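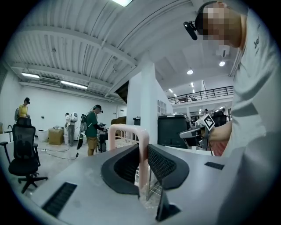

**First aid certificate for a community night patrol - who pays and what level?**

Posted by Montserrat Arriaga

I've put my name down for the evening patrol in Budlow, starting in June. We walk the main street between the station and the pubs until 1 am, handing out water and helping people get a taxi. The sign-up form says "current first aid required" but doesn't say which course. My old workplace certificate has lapsed. The one-day course at the Wurkulach hall is $109 and the two-day one is a fair bit more. Does the short one cover it, and do patrols normally pay the fee back?

**Xóchitl Becerra**

I did three years with the Cisneros patrol. We accepted the one-day course as long as it included CPR and the recovery position, which you'll use more than anything else. Ask the provider whether there is a practical assessment on the floor, because our coordinator knocked back a few online-only certificates.

On the money, we paid up front and got it back after four shifts. Keep the receipt. Every patrol does this differently, so email your coordinator before you book - some run their own group session and you could end up paying for nothing.

Also check the date on your old certificate. If it only lapsed recently, some providers will let you do the shorter refresher.

**sirer_nights**

Two-day course if you can afford it. Ours in Sirer had 27 people in one room and we still got a decent go on the manikins. Covers bleeding and head knocks properly. Wear trousers you can kneel in.

No idea about refunds, ours was free through the council.

**Montserrat Arriaga**

Thanks both. I've emailed the coordinator and will hold off booking. The old one ran out in February so I'll ask about the refresher too.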